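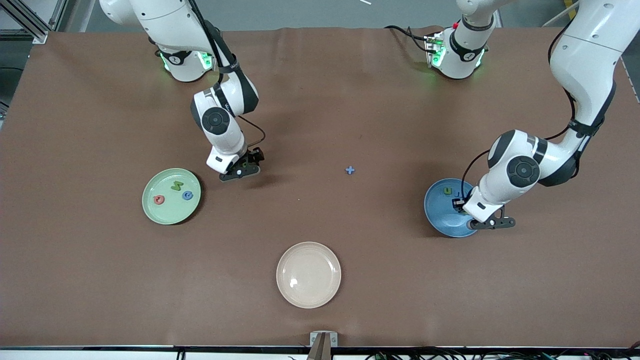
**Pre-session check, two-arm teleop cell, Sturambridge**
Task: letter sort into dishes, remote control, both arms
Filled in before first demo, 7:40 am. Initial every line, no ditto marks please.

## Power and base units

- [x] Base lights green, left and right. OK
- [x] Base bolts, hand check, then wrench. Left one took a quarter turn. Was fine in January, keep an eye on it
- [x] E-stop at operator seat. Pressed, both arms dropped out, reset clean
- [ ] Second E-stop, door side. Works but button is sticky. Ticket in with Civmont, **leave unchecked till they come**
- [x] Leader arms at home pose before enabling follow. If not, follower jumps. Yes it really jumps

## Cables

- [x] Cable on upper links, both arms. Full wrist roll each way, no pull
- [x] Thin cable at right gripper. Loop has slack, doesnt snag when the hand turns in
- [ ] Floor bundles along the front. Still on the floor. Same comment as last time. Need a cover strip, operator walks there
- [x] Nothing plugged into the extension behind the rack except the controller

## Table

- [x] Brown cover flat in the work area
- [ ] Cover near left base: slight wrinkles at far edge. Out of reach of the dishes so passed for today. Re-tape at lunch. If a wrinkle gets into the work area, stop, the small letters ride up on it and the grip comes in crooked
- [x] Frame joints top left corner, no play
- [x] Front rail tight, bracket tight
- [x] Dishes: green plate left, blue bowl right, beige plate front and low. No chips, wiped

## Grippers

- [x] Open/close from the handle, 50 cycles each, no stall
- [x] Finger pads. Right worn but ok. Left changed, old pair in the scrap tin
- [x] Force limit on low. Someone had it on mid, put back. Please don't change this to get a better grip on the thin letters, go slower instead
- [x] Left gripper into bowl, slow, 6 times. Check fingers over the rim, not on it. Rim contact once, no mark. Operator was coming in too flat
- [x] Right gripper hover over green plate, hands still on the leader for a slow count. No drift

## Before recording

- [x] Free space between the arms. Only one goes to the middle at a time. The piece in the middle (blue plus) belongs to whichever arm the call sheet says, other arm stays over its own dish
- [x] Nobody past the yellow floor line with follow enabled. Applies to resetting letters too. Disable, THEN reach in
- [x] Operator has had a break in the last hour
- [x] Disk space. Enough for 100 demos, prune after
- [ ] Onyshchenko sheet (hand guiding) not in the binder. Print again. Cant do the by-hand demos without it, so remote only this morning

## Comments

Left arm brake release has a soft click when guided by hand. Same sound on power down. Emevton manual says service at 4000 hours, we're not there yet, but log it if it gets louder.

Bad demos: don't delete, mark as fail and keep going. A dropped letter is still a fail even if you pick it up again after. Had two opinions on this so writing it down.

If a letter goes off the table leave it. Finish the demo or abort, disable, then get it. Do not lean over the rail with an arm live, have seen this done.

Left handle trigger feels heavier than right, operator noticed in wrist by the end of last run. Swap handles around at noon and see if it follows the handle or the port.

Bowl is harder than the plates, the walls block the fingers. New operators start on the green plate, move to the bowl when they stop bumping things.

**Result:** OK to run, remote only, low force. Open items: sticky button, floor cables, cover tape, missing sheet. Recheck after lunch, base bolt on the left first.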